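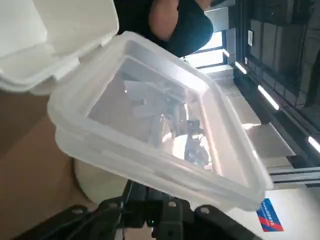 Subject: Re: [camacho-supplies] Lids stored separately from food containers
From: Supply Services Office, Camacho Building
Date: Thursday, December 30, 2021
To: camacho-supplies

To all units sharing the Camacho supply rooms:

The Office has received the message quoted below and four others on the same point. A single reply is being sent to the list so that every unit works from the same text.

> Our unit drew food containers from Room 300 twice this month and on both
> occasions found the lids in a separate carton, with no sizes marked.
> Matching them took most of a morning. We also found clean containers
> stacked inside one another so tightly that two of them could not be
> separated by hand. Could the Office please state (a) whether lids should
> be stored on the containers or apart from them, (b) who is expected to
> mark the sizes, and (c) whether the cardboard cartons are to be kept
> once the contents have been moved to the shelf? The notice on the door
> still refers to the Trovel containers, which our unit has not seen
> since May.

With regard to (a), lids are to be stored apart from the containers but on the same shelf, standing upright in a tray directly beside the stack they belong to. Closed containers take up too much of the shelf and tend to hold odors. The former practice of placing all lids in one carton is withdrawn as of this message.

With regard to (b), the unit that unpacks a delivery marks the sizes. A small sticker is sufficient, placed on the outside of a side wall near a corner and never on the base. The size code is the one printed on the delivery slip. Units should not use their own codes, including the color system introduced on the second floor.

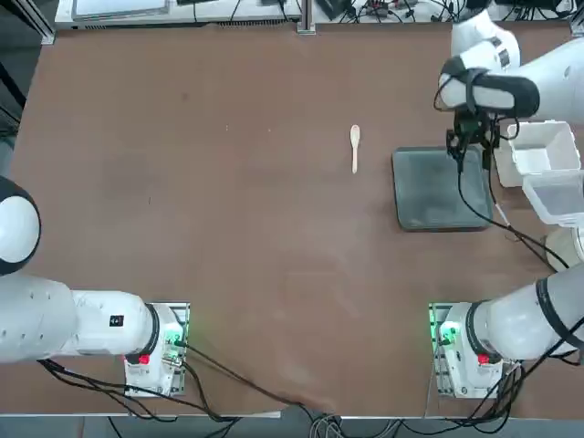
Photo: Supply Services Office, Camacho Building

Sorting should be done on a table, before anything goes to the shelf. Trays may be used for small items during sorting and must be returned to the lower rack afterward. Please do not sort on the floor of Room 300 or on the cart – the cart is needed for the daily run at 11 a.m. and has been found loaded with unsorted items on several mornings.

Any container with a crack, a warped rim or a missing lid should be set aside and entered on Form 392. Replacements are ordered through Flesa at the start of each quarter, and forms received after that date are held for the next order.
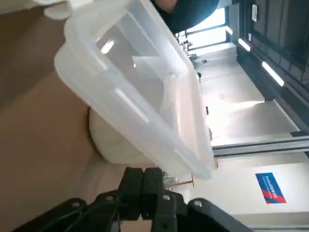 Nesting of containers is permitted up to a height of five, with a sheet of paper between each. Units have asked whether this applies to every type in stock, and it does not. The rigid opaque tubs may be stacked without paper. Frosted containers with rounded corners and a thick lip around the opening are to be handled under the paper rule, and should be lifted apart by the lip with both hands. If two remain stuck, leave them in the sink area and notify the Office; do not pry them apart with a tool.

With regard to (c), cartons are to be kept flat behind the door until the delivery has been checked against the slip. After that they may go to recycling. Cartons marked Tredix are the exception and must be held for return pickup.

The notice on the door will be replaced. Until then, this message takes precedence over it. Questions may be sent to the list or to the Office at extension 672.

Supply Services Office
Camacho Building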